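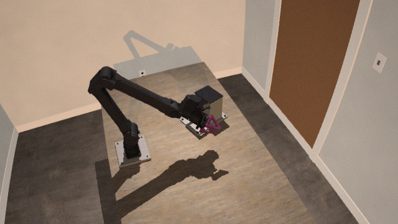
About the Beddoe School of Bookkeeping

The Beddoe School of Bookkeeping offers evening and daytime instruction in accounts, payroll and office practice to adults who are working, returning to work or changing trades. The School is independent and receives no public funding. Its income comes from tuition, and its fees are set once a year in October.

Our History

The School began as a training office for clerks employed by the Oter grain warehouses. Outside applicants were admitted when the warehouses closed their own accounts department, and the School took its present name at that time. It moved to the Skirudmont Building after outgrowing two rented rooms above the old exchange. The ledgers used by the first classes are kept in the reading room and may be viewed by appointment.

Programs of Study

The Certificate in Bookkeeping is taught over 44 weeks and covers double entry, bank reconciliation, sales tax and year-end adjustments. The Payroll Certificate is shorter and may be taken alone or as a second award. Students who hold both may apply for the Advanced Accounts course, which is limited to one class each year.

All written work is completed on paper during the first term. Accounting software is introduced in the second term, once students have passed the paper examination in trial balances. The School has kept to this order through several changes of software and intends to keep to it.

Admission

Applicants must be at least eighteen years of age and must sit a short arithmetic test. No earlier study of accounts is required. The School enrolls 111 students in a full year, and places are offered in the order in which completed applications are received. Applicants who do not pass the arithmetic test may take a preparatory course of 3 weeks and sit the test again without a further fee.

Tuition Assistance

The Trurex Bursary pays half of tuition for students whose household income falls below the limit printed on the application form. Bursary holders are expected to attend all classes and to notify the office of any absence in writing.

Visiting the School

The office on the ground floor of the Skirudmont Building is open from 9:00 a.m. until 6:30 p.m. during term. Evening classes begin at 7:00 p.m., and the street entrance is locked fifteen minutes later. Parking behind the building is reserved for permit holders until 6:00 p.m. Requests for transcripts should be made in writing and should state the name under which the student was enrolled.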